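Maintenance thread on the automatic mahjong table. Felt, dice unit, and the question of what people leave on it. 1/

Background: the table sits in the back room and gets played on twice a week. The rest of the time it is a shelf. Tape, markers, medicine, phones. I have asked for this to stop and have been outvoted by Hui-mei Au and Denise Hebden, who both own things on it. 2/

The felt is a Nikton replacement, fitted last April. It marks easily. Anything heavy left in one spot leaves a ring that takes a day to brush out. Tape rolls are the worst case: narrow contact edge, all the weight on it. 3/
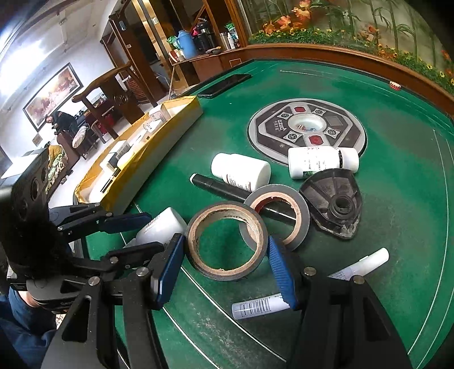
Felt side. Dice unit in the middle, tape and pill bottles around it.

The dice unit is sealed under a clear cover, so small objects are no danger to the dice themselves. The seam around the panel is another matter. Dust and tape lint collect there, and on our table the center lift gets slow when they do. 4/

Cleaning sequence I use. Power off at the wall. Soft brush from the rim toward the middle, then vacuum at low suction with the brush head on. Dry cloth on the panel buttons. No spray anywhere near the seam. 5/

Chin-lung Yuen asked about lint rollers. They work on the felt but pull fibers if the sheet is fresh. Press the first sheet on your sleeve once before using it. 6/
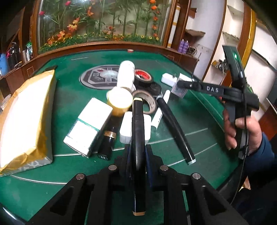 Ink is the failure I worry about most. Felt cannot be spot-bleached without losing the green, and a permanent marker goes through to the backing in seconds. Two black markers were among the tape and tubes this time, one of them lying diagonally on the felt. Caps checked, both moved to the drawer. If you do get a mark, blot with isopropyl on a white cloth and do not rub. Expect to lighten it, no more. 7/

Tubes and jars are second on the list. Cream leaks slowly and the stain only shows once it has picked up dust. Cornstarch overnight, brush off, repeat. It took three rounds on the old felt. 8/

Cost, for those who asked: 27 dollars for the felt from Shek, plus an evening of work. King-fai Hsieh held the corners. A full re-cover by a shop was quoted at 247. 9/

Next job is the tile lift on the east side, which still drops one tile short every few rounds. Probably the belt — I have a spare from Mivado but have not opened the housing yet. Will post part sizes when I do. 10/10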